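Table Linen > Napkins & Tray Cloths

Brasard White Table Cloth, Item 1636

If you have been hunting for a plain white cloth that will sit nicely on a bare table and not make a fuss about it, the Brasard may well be the one to go home with you. We have kept it on our shelves longer than almost anything else in the linen section, and I still reach for it myself when there are people coming and the good things need to come out of the cupboard.

It's a simple rectangle, white all over, with no border, no embroidery and no pattern woven into it. The fabric has a gentle shine, which you notice most near a window or under a lamp, and it looks lovely against a dark or mid-brown table (on a pale one it rather disappears, so do think about what it will be lying on before you order). It's a small cloth meant for the middle of the table, for a tray or for a side table - it won't cover a full dining table, and every July somebody orders one for a garden party hoping that it will! For that you want the Sadowski, which is cut much larger and comes in white or oatmeal.

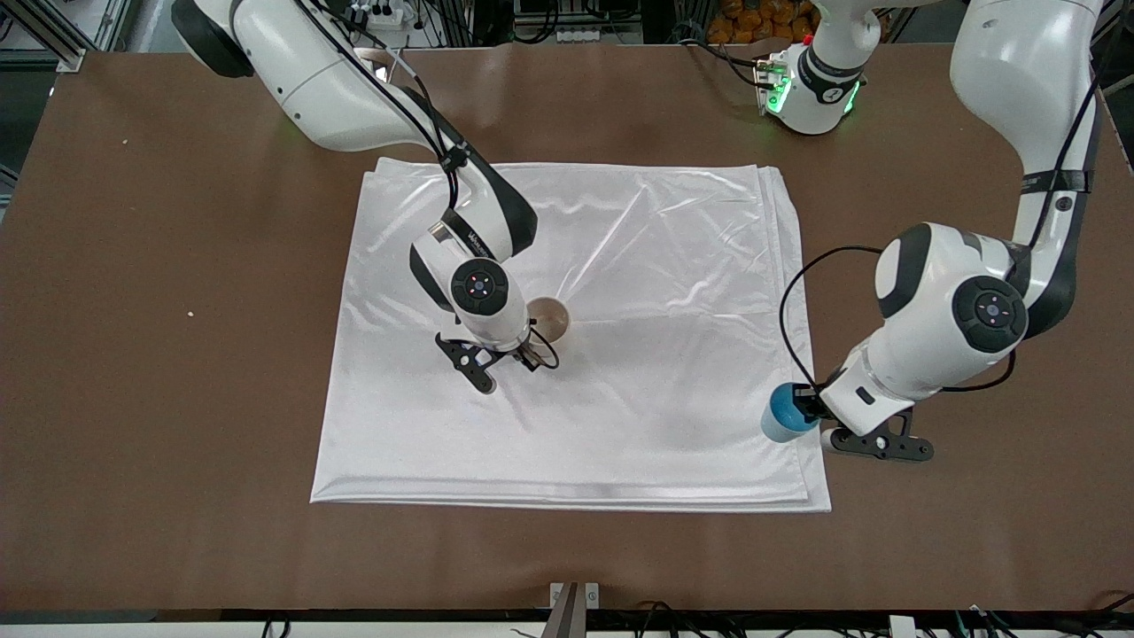
Brasard cloth in white, spread on a brown tabletop with a tan cup.

You will see some soft wrinkles and a few diagonal creases, and yours will have them too when you first open the packet. We fold every cloth by hand before it goes out. A warm iron on the reverse while the fabric is still slightly damp does the job beautifully, and after that I'd suggest rolling it round a cardboard tube if you have the drawer space. If you haven't, fold it loosely and give it another quick press on the day. Plenty of our customers never iron theirs at all and like it perfectly well that way.

Wash at a low temperature with other whites. Please go easy on the fabric softener, as it dulls the shine after a while, and keep bleach well away from it. Tea and coffee come out best if you rinse the cloth in cold water straight away. Red wine is more of a gamble, I'm afraid, though a long soak has rescued one or two of mine.

Sold in packs of 2, so there is always one for the table and one for the wash. The Brasard goes very happily with the Ramico napkins, and the Borkow runner is a good match if you like a bit of colour down the middle - the blue especially. Orders placed before noon are packed the same afternoon.

Filed under: Plain Whites, Everyday Linen, Brasard
281 shares | 272 saves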